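Open Afternoon at Skollen Draws a Full House

The line for name badges at Skollen reached the parking lot by 1 p.m., and it stayed that way for a good part of the February open afternoon, which had been planned as a fairly small affair for suppliers and a few store owners. By closing time 617 people had come through the doors on Landry Street, among them a good many families, two school groups and one entire bowling league, who had seen the notice at the lanes and decided to make an outing of it.

Skollen has been building store robots for 11 years, mostly for stockrooms, where there is plenty of space and very few shoppers to steer around. The newer work is out on the sales floor, and that is what most visitors had come to see. The company's shelf robot, Adent, is meant to face up packets and bottles after the evening rush, pulling them forward and turning them so the front label shows. It worked at a mock aisle at the far end of the hall, and the crowd there was three deep all afternoon (the children were let through to the rope, and quite right too).

Adent is not fast. It took its time over every packet, and there was a long, friendly groan from the crowd when it laid a bag of rice flat on its back and then seemed to think about it. The engineer at the rope was cheerful about this and explained that soft packaging is still the hardest part of the job. A box has corners and stays the shape it is, while a pouch slumps and slides and shines under the lights, and no two of them sit quite the same way. People who stock shelves for a living were nodding along at that one!

The second stop on the tour was given over to how the robot learns. Skollen works with Clenis, a smaller firm that gathers recordings of people doing ordinary store tasks from their own point of view, with a good deal of attention to what the hands are up to. Several of these recordings played on a large screen, and visitors were invited to guess which jobs would give a machine the most trouble. Straightening a row of snack pouches got far more votes than lifting a heavy carton, and the Clenis team agreed with the room.

There were plenty of questions afterward, many of them about jobs. The company's answer was that the robot is intended for the late hours, which stores have trouble filling, and that a person will still be needed to decide what goes where. Not everyone seemed fully persuaded, but the talk was good-natured and ran well past its time, and the coffee had to be refilled twice.

Skollen hopes to hold another open afternoon in the fall, with 70 places set aside for school groups. Teachers can leave their details at the front desk.
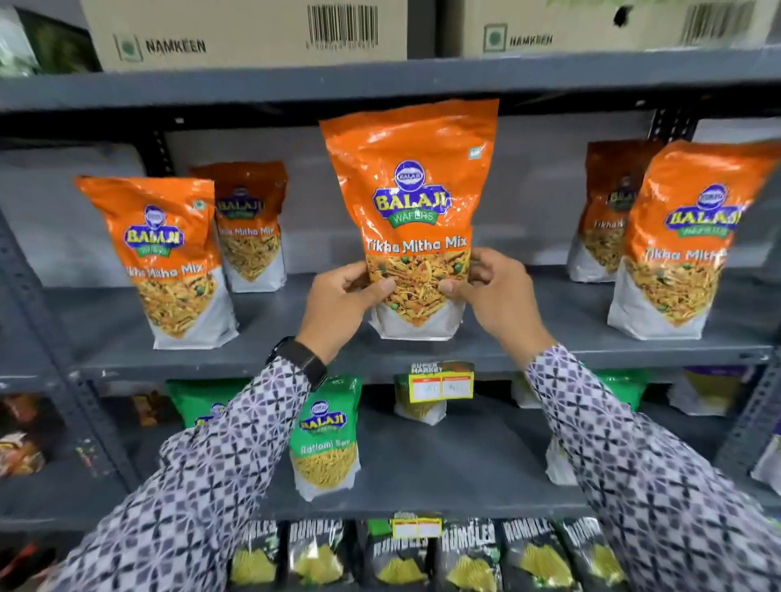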